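Décembre — 16h
Obed Wumbei, cahier atelier Clostusia

Repris le sac kraft, bords roulés vers l'extérieur. Tient mieux ouvert, mais le papier fatigue vite — plis partout, ça s'effiloche. Adjoa veut du 60 g, trop mou a mon avis. Commander 5 sacs chez Pindbridge, demander à Tormod pour le grammage.
Petits jouets au fond, rien de lourd pour l'instant.

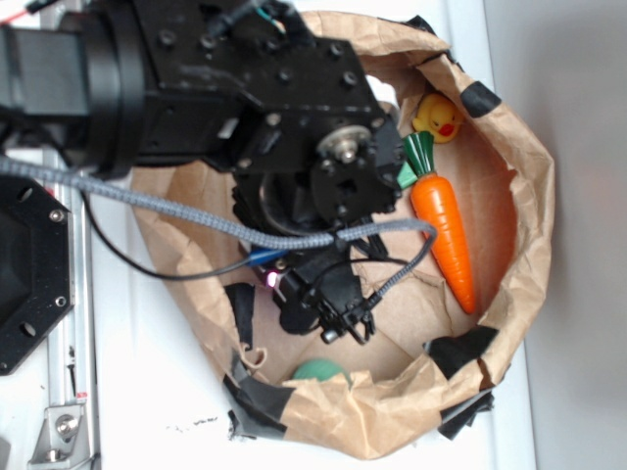

Sac en papier brun, canard jaune contre la paroi :

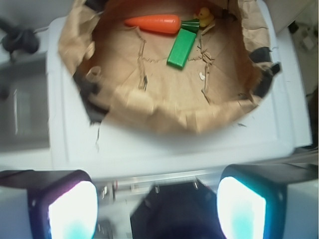
Prochain essai avec double fond carton, 2 épaisseurs. Racheter du scotch. Voir si Domnica a gardé les chutes de Skollia — sinon tant pis, on decoupe dans les vieilles boîtes.

Récents :
Étiquettes, suite
Bacs : rangement

© Clostusia — Contact — Haut de page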